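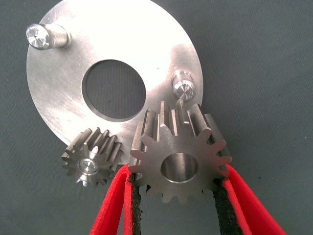 Agnes Galbraith
Rédactrice, rubrique atelier et bricolage

J'ai craqué en juillet pour le coffret Brannigan, la petite boîte d'engrenages à monter soi-même que tout le monde se repasse à l'atelier. Je cherchais un truc pour mes soirées, quelque chose de plus costaud qu'un puzzle, et mon voisin d'établi, Lyle Doucet, m'en parlait depuis des semaines (il a fini par me prêter sa notice pour que je me décide !).

Bon, premier point : c'est lourd. Vraiment lourd. Tout est en acier, et quand on a l'habitude des kits Katby en plastique injecté, ça change la vie. Les roues tournent sans gratter, les axes tombent pile dans leur logement, et je n'ai eu à limer qu'une seule pièce, un pignon qui avait gardé une petite bavure sur une dent. Cinq minutes de papier fin et c'était réglé.

La notice, par contre, aïe. Elle fait 19 pages, traduites à la va-vite, et l'étape 5 renvoie à un schéma qui est imprimé bien plus loin. J'ai monté le deuxième train à l'envers, je l'ai démonté, remonté, et j'ai ronchonné toute la soirée. Lyle prétend qu'il n'a eu aucun souci. Je le soupçonne d'embellir.

Côté prix, on est à environ 70 euros, sans la graisse. Prenez-en un tube à part, celle de chez Plomarero va très bien et elle ne coule pas partout. Pensez aussi à un vrai tournevis de précision, le modèle fourni dans la boîte est tout juste bon à ouvrir un pot de peinture – le mien s'est tordu à la troisième vis.

J'ai essayé le coffret Dallik l'hiver dernier, moins cher, plus joli dans sa boîte, mais il prenait du jeu au bout de quelques jours et le rangement était une catastrophe. Chez Brannigan, chaque sachet est numéroté et la boîte referme bien, même quand on range comme moi, c'est-à-dire mal.

Je le conseille à ceux qui ont déjà monté un ou deux mécanismes. Pour un enfant, j'attendrais un peu, ou alors à quatre mains. Ma note : quatre sur cinq, et le point manquant est pour la notice.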